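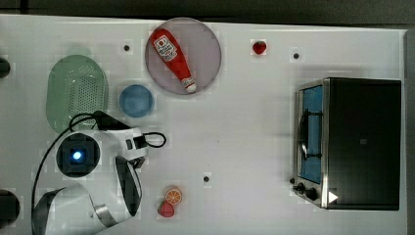 1. What we set out to check

Play kitchen sets are sold with big claims. The box of the set our class was given, the Brunano, says that it "builds real kitchen habits." The catalog from Charbonneau says close to the same thing about theirs, with more exclamation points. Our group did not believe either one. We wanted to know whether a pretend kitchen has anything to do with how people handle real food and dishes, or whether it is a box of bright plastic with a nice sentence printed on it.

The project was for the unit on everyday design. We started in September and handed in this report on November 6, 2025.

2. The things on the table

We worked on a plain white table so that the pieces would be easy to tell apart. We mixed pieces from different sources, which we admit is a weak point, and we come back to it in section 5. The pieces that mattered most were the round pinkish plate you can partly see through, the pale green oval colander with the tiny holes, the small blue bowl, the red toy ketchup bottle with the white cap, and the toy food, including a glossy red strawberry. A countertop oven stood at the right side.

We left out anything with batteries. One group last year used a toy stove that made sizzling sounds and spent half their report on the sounds.

3. Method

Classmates came to the table one at a time and got a single instruction: "Get lunch ready." We did not say what lunch was. Each person had 90 seconds. Two of us wrote down the first thing the person picked up, where it ended up, and whether the colander was used for anything. We did 15 sessions in all. Afterward each person filled out a short sheet about what they do at home before a meal.

We are aware that 15 is a small number. The article we were given as background reading used 400 households, and the Brunano leaflet mentions "2,000 happy families" without saying who asked them or what the question was. We do not think the leaflet should be treated as a source. It is in our folder only because the assignment said to keep all packaging.

4. Results

The plate pulled everything toward it. Most people put the first thing they picked up onto the plate, whatever it was. The ketchup bottle ended up lying on the plate in several sessions, and in real life you would not serve someone a bottle. When we asked, the usual answer was that the plate was "where stuff goes." We found that more interesting than anything on the box.

The colander did badly. Only a few people used it to pretend to rinse fruit. Others used it as a second bowl, and one person turned it over and put the strawberry on top. Several of the people who ignored it had written on their sheets that they always wash fruit at home. Either they forgot because there was no water, or they do not always wash fruit at home. Our data cannot tell these apart.

The blue bowl was mostly left alone. We had expected it to be popular because it is small and easy to hold. No one could tell us what it was for, and to be fair we could not either. Sauce, maybe, or a snack.

The oven got opened a lot and used very little. People seemed to want to look inside. Strawberries do not need baking, so our choice of food probably hurt the oven more than the oven's design did.

5. Problems with our own work

The mixed pieces are the largest problem. If a person ignored the colander, we cannot say that a Brunano colander would have been ignored too, or a Charbonneau one.

The people we tested were our classmates, and play kitchens are made for much younger children. We asked about visiting the preschool next door, but the permission forms would have taken longer than the project.

We also set the table up differently between sessions more often than we should have. The plate began near the top in most of them, but not in all - and where a thing starts must affect whether someone reaches for it. We should have taped marks on the table for every piece. We only thought of this near the end.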